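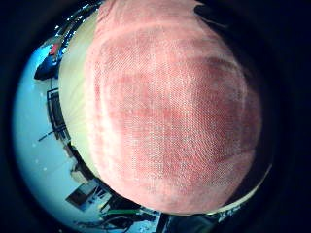

Wilma Van der Linden asked, before anything else, whether the Plilar kit records well enough on soft goods to be worth buying, as most sample sets for hand-held grippers stick to cups and boxes. These notes and the sample files are meant to help with that.

Plilar sample set, fabric part
Data card, July 2023

What it is
A sample set recorded with the Plilar hand-held gripper kit, sold by Grukar. It holds 176 clips, 3,570 seconds in all. The stills were taken from the clips and have not been retouched.

What the kit contains
One hand-held gripper with a wide-angle camera fitted, one charging lead, two spare finger pads and a printed setup sheet. The recording software is a separate download. No robot arm is supplied.

How it was recorded
Ilse Van Damme recorded the clips indoors at Prunholm under the ordinary room lights. Each clip covers one handling task with cloth. The tool was held in the right hand throughout. We used the factory camera settings.

Layout
clips/ video, one file per task
stills/ single images from the clips
labels.csv clip name, task, start and end time
notes.txt remarks made on the day

Known problems
Cloth held close to the lens can fill most of the view and hide the room behind it. Tracking was lost in 7 clips and these are marked "lost" in labels.csv. The wide lens leaves black corners, and we have not cropped them. Colours were not calibrated, so please don't use them to sort fabrics by shade.

Compared with the Baert kit
We had the Baert kit on loan in May. It is lighter, but its battery gave out sooner. The Plilar files opened without conversion. Setup took nearly 300 seconds with the Plilar, including the first calibration.

Use
Free for testing and teaching. Ask Grukar before passing on the clips. Corrections to the labels can go to Ilse Van Damme, with the clip name in the subject line.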